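The Last Tenant on Heywood Street

The landlady gave her the key in July and said the previous man had left some things behind, and that she could keep them or put them out on the curb. She was a heavy woman with a bad hip and she did not come up the stairs.

The apartment was two rooms over a shoe repair shop that had closed. The rent was 570 a month, 500 if she painted it herself. She said she would paint it herself.

She had come from Tramillow on the morning bus with a suitcase and a box tied with clothesline. Her sister had driven her to the station and had not turned off the engine. They had said what they had to say the night before, over the kitchen sink, and there wasn't any more of it.

The man's things were in the closet. A winter coat. A pair of black dress shoes with the laces gone. A coffee can full of keys. On the shelf over the rod was a stack of calendars from the Folora Seed Company, twelve of them, one for each year he had lived there. She took them down and set them on the floor by the window and went to find out if the stove worked. It worked.

She started on the walls the next morning. The paint was called Oatmeal, and she had bought it because it was on the markdown shelf. She did the bedroom first. Around noon she stopped and ate a sandwich on the floor and picked up one of the calendars.

He had written on it. Every square had something in it, in pencil, in small square letters. Rain. Rain. Clear. Haircut. Paid rent. Clear, wind from the river. Soup. Called, no answer.

She turned the page. Called, no answer. Clear. Bought stamps.

She put it down and went back to painting.

It went on that way for most of the summer. She found work at the laundry in Stamstead, which was two stops up the line, folding sheets for the hospital and the motels. The sheets came out of the press hot and went into carts, and by three in the afternoon her hands were dry as chalk. The other women talked across the table about their kids and their feet. They were nice enough to her. She rode home with her shoes untied and read the calendars at supper.
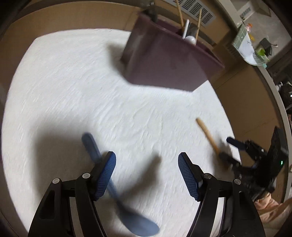 She learned him slowly. He didn't like February. He got his hair cut every fifth week and once, in the fourth year, he wrote Bad haircut. He had a tooth pulled. He went to the river in the spring to look at the high water, and he wrote down how many steps of the landing were covered. He never wrote who he was calling. He called on the first of the month, in the evening, and there was never an answer, and he never wrote that he minded.

In the ninth year there was a square that said Answered.

She read it standing up. She had been about to rinse her plate. The square after it said Clear. The one after that said Bought stamps.

She turned to the next month. On the first it said Answered. Talked some. The month after that, Answered, and the month after that, Answered, she has a cold. It went on to the end of the year. Then the tenth year, and the eleventh. Talked about the dog. Talked about Dad's truck. Talked, nothing special.

She had not figured on a sister. She had thought of a wife who left, or a son. It might have been one of those anyway. There was only the one line about the truck to go by, and a man might say Dad to anybody.

The twelfth calendar stopped in April. The last square that had writing in it said Packed what I need. Train at 6. After that the squares were empty and there was a picture of tomatoes for August.

She asked the landlady about him when she went down with the rent.

"He moved," the landlady said.

"Where to?"

"He didn't leave an address. He had family somewhere." She counted the bills and put them in the pocket of her sweater. "He was quiet. He fixed the gutter once and I never asked him to. Did you finish the painting?"

"All but the closet."

"You don't have to do the closet."

She did the closet anyway. She took out the coat and the shoes and the coffee can and painted the back wall and the sides, and when it was dry she put them back in. She couldn't have said what she was keeping them for. The coat was a good coat.

In September it turned cool and the laundry was easier to stand. She bought a calendar at the drugstore, half price with so much of the year gone, with covered bridges on it. She hung it on a nail by the stove. She felt foolish with the pencil in her hand. Then she wrote Rain, because it was raining.

The phone was in the hall downstairs, on a shelf outside the landlady's door. On the first of October she went down in her socks after supper and dialed the number in Tramillow. It rang a long time. She could hear the landlady's television through the wall, people laughing at something. She let it ring a while more and hung up and climbed the stairs.

She wrote it in the square. Called, no answer.

Then she washed her plate and set out her clothes for the morning.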